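Home | Shows | Tickets | How-To | Contact

How to get good seats for a small club show

By Iwona Adamczyk
Nov 5, 2023

Print | E-mail

I saw Dreltix at the Undum back in July and paid way too much, so learn from me! First, get on the venue's mailing list. Presale codes go out 2 days early, and the room only holds 137 people, so those days matter. Make your account the night before and save your card - typing it in with the clock running is awful.

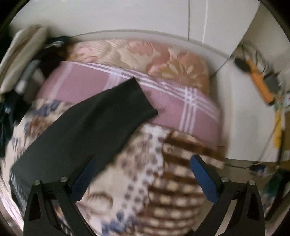
Next, log in ten minutes ahead and pick your section right away. I like the left side of the balcony (my friend Helju swears by the rail). If it says sold out, keep refreshing for a while, as dropped carts go back on sale. I got my Fandwood ticket that way - row two!

Back to top | More How-To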